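Masking tape grid on a table top – how to get straight lines and clean removal?

Asked in Home & Workshop, Drorero community help
Tags: tape, layout, tabletops

I need to mark out a big table top in squares for sorting and laying out quilt blocks. The table is 84 inches long and the top is a smooth brown board with some kind of factory finish. I don't know what the finish is. I bought it secondhand from an office clearance at Mansour and there was no label on it.

I tried it once already with cheap masking tape. Two problems:

1. The lines wandered. I started at one end and measured each line from the one before it, and by the far end my squares were visibly out.

2. When I took the tape up after a couple of months it left a gummy strip in several places, mostly on the side near the window. I got it off with cooking oil and a lot of rubbing.

I want to do it again, with squares of 10 inches, and leave it down until November. I'd like to know what tape to use, how to keep the lines straight, and whether I should put something on the board first. Pencil marks are fine if they wipe off. I don't want to score the top or paint it.

3 answers

Answer 1 (accepted)

The drift comes from measuring each line off the last one. If you are off by a hair each time, it adds up. Hook the tape measure on one end of the table and mark every position from that same end without moving it. Do the near edge, then the far edge, from the same end of the table. Then join the pairs of marks.

Check that the table is square before you trust its edges. Measure corner to corner both ways. If the two numbers don't match, pick the long front edge as your reference and take everything else off it with a framing square.

For the lines themselves:

Wipe the top with a damp cloth, then a dry one. Let it sit for 15 minutes.

Stick down one end of the tape, pull out enough to reach the other mark, and hold it just above the surface, snug but not stretched. Lower it all at once. If you press as you go it will curve. Stretched tape also creeps back later and lifts at the ends.

Put all the long lines down first, then the short ones across them. Rub the crossings down with a plastic card.

Cut the ends with scissors before they go down. Don't use a knife on the table.

On tape, use blue painter's tape in the 1 inch width. Read the roll for the number of days it is rated for clean removal, and look for one that mentions sunlight, given your window. Even with a good one I would change the strips on the window side halfway through. Pull it back low and slow, almost flat against itself.

I wouldn't put wax or polish on first. The tape won't hold, and the corners will pick up lint.
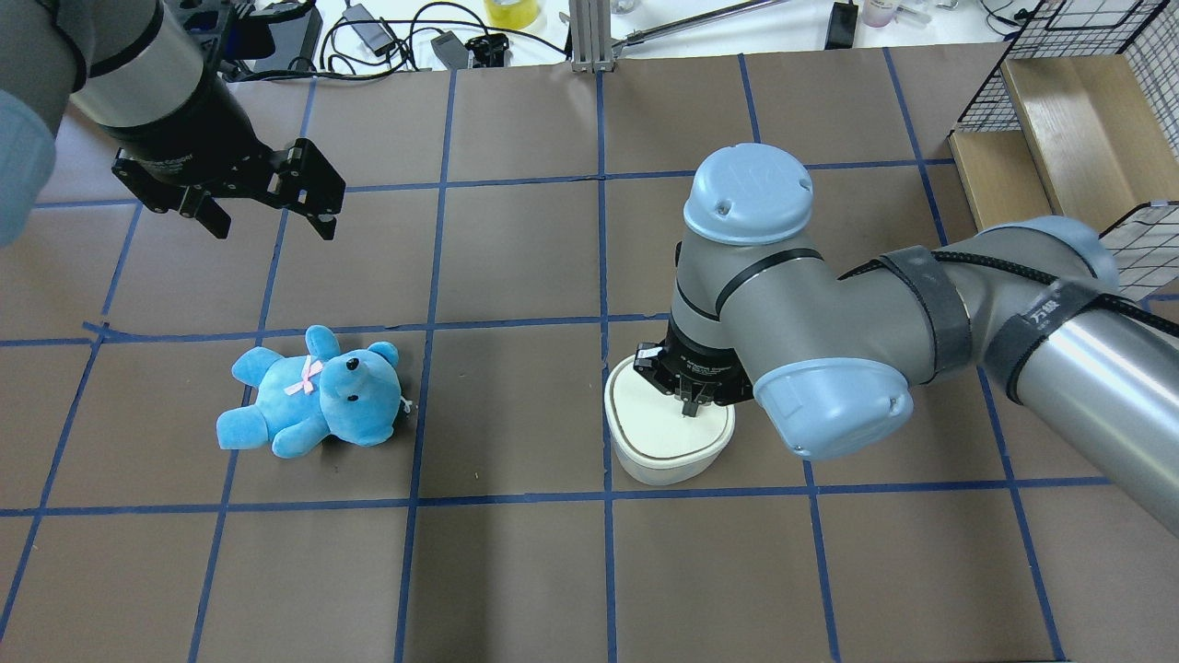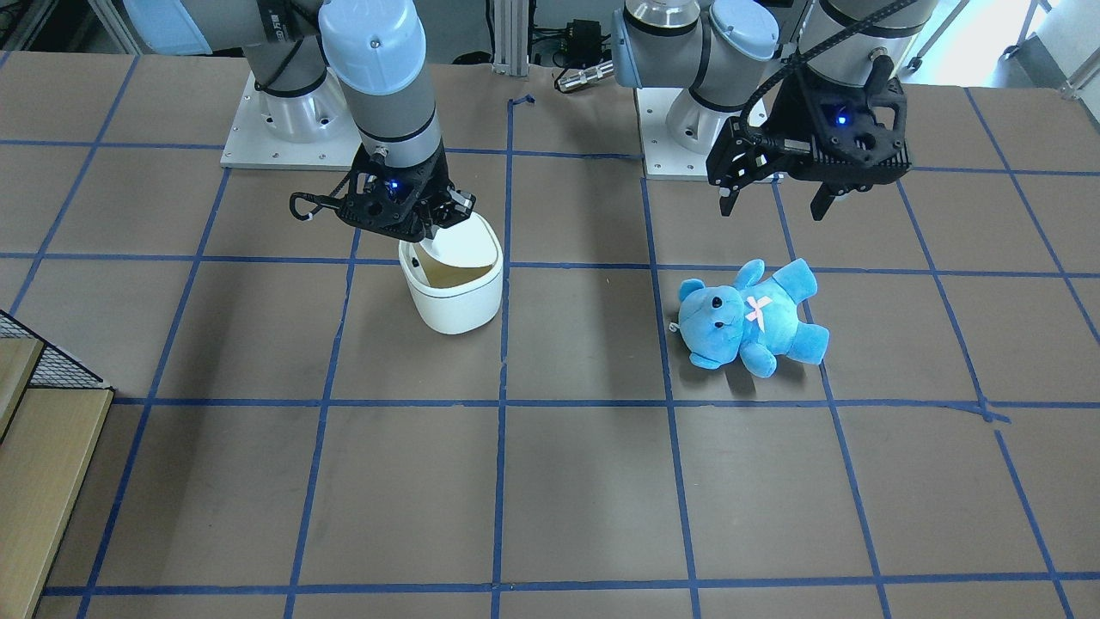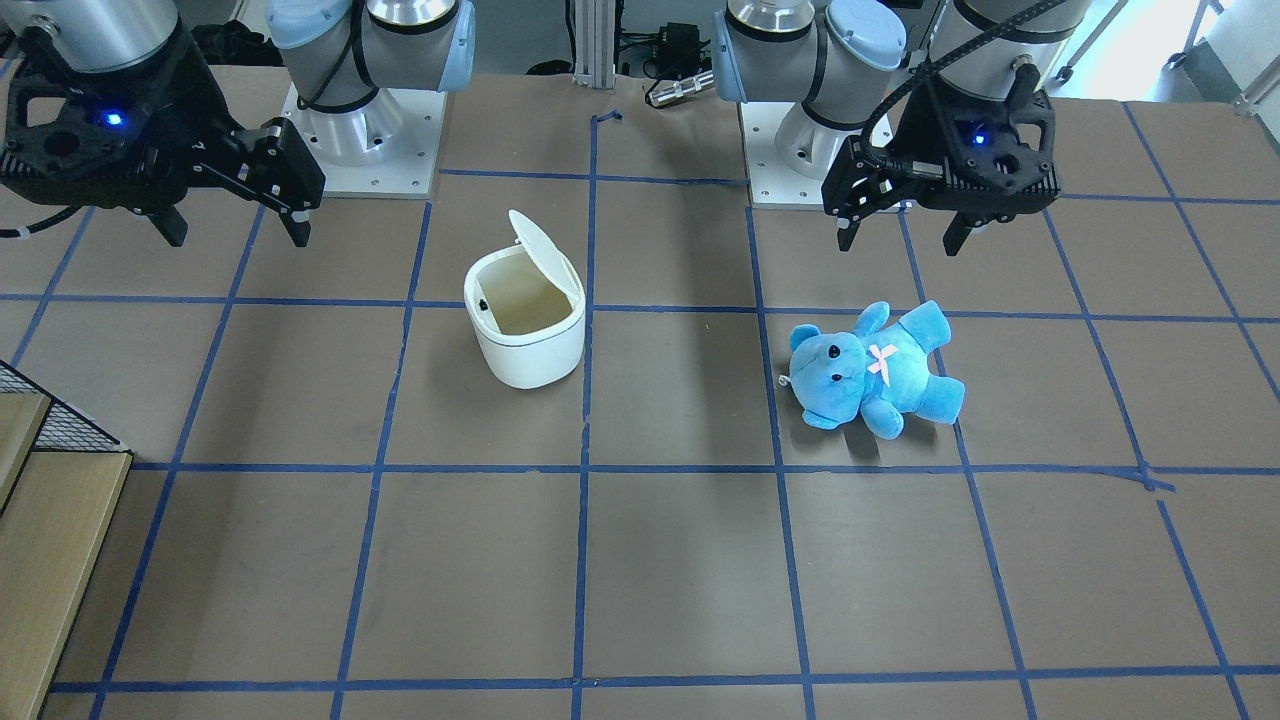 Blue tape grids on a brown or brownish-gray top. The blue shows up well against it.

Decide now if your 10 inches is from tape edge to tape edge or from center to center. It makes a difference of one tape width per square, and with 1 inch tape your usable space is only 9 inches if you go center to center. For quilt blocks you probably want the clear space to be 10, so set your marks 11 apart. On 84 inches that gives you seven full squares with a bit left over at the end.

Answer 2

I do a layout like this every winter for seed trays. Agree with the above about marking from one end. I use a chalk line instead of joining pencil marks, and I find it quicker. Blow the extra chalk off before taping or it won't stick.

For the gum, rubbing alcohol worked for me, but test it underneath the table first. It dulled the finish on one of mine. Oil is slower and I have not had it hurt anything, though you have to wash it off well with dish soap before new tape will hold – I missed that step once and had to redo 18 strips.

Answer 3

just buy a cutting mat with the grid printed on it. Esia has big ones

Comment from the asker: I looked at mats. One big enough to cover the table costs more than the table did. Going with painter's tape and 11 inch marks. Measured the diagonals on Thursday and they are off by a quarter inch, so I'm working from the front edge.

Comment on Answer 2: Second the dish soap. Also warm the old tape with a hair dryer on low if it has been down a long time. It comes up in one piece more often.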